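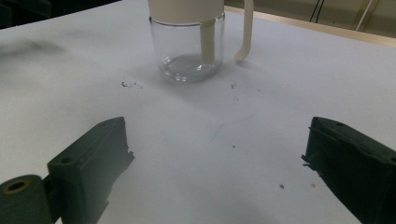
I have a theory that you can tell how a household is getting on by looking at its pourers. The jar with the lid and the handle, I mean, the one that lives on the table and gets grabbed by everyone at breakfast.

Ours came from Stoklow, the market two streets over from us, and it cost less than the sandwich I bought afterwards. Clear glass, cream lid, cream handle. I love it more than is sensible. My sister has a Nidard set in brushed steel that was a wedding present, and very handsome it is too, but you have to pick the thing up and shake it to find out if there's any syrup left. What sort of life is that? With glass you look across the room and you know. Put it on the shopping list or don't.

And the handle! People buy jars with no handle at all and then tip them up with sticky fingers, and then wonder why the jar slides about. I want something to hook my hand round at seven in the morning when I'm barely a person.

The argument against, which I hear mostly from my own family, is that a pourer is one more thing to wash. Fine, yes. You've got the bottle it came in, so why decant? I did try living out of bottles for 2 months after we moved to the flat on Kerement Road. Every one of them grew a crust round the neck and glued itself to the cupboard shelf, and I spent more time scrubbing that shelf than I've ever spent on a lid.

What I will admit is that a clear jar shows you up. Stand one on a white table and suddenly every crumb and speck is on display, so now I wipe the table as well (well, most days). I bought the white table too, so I've only myself to blame for that. The old one was dark and mottled and I dread to think what we were eating off.

The Oláh café on the corner has 8 pourers on its counter, all different, none of them matching a thing, and it's the cheeriest counter I know. I'd take that over a matching set any day – and if one gets dropped, you go back to the market on Thursday and find another.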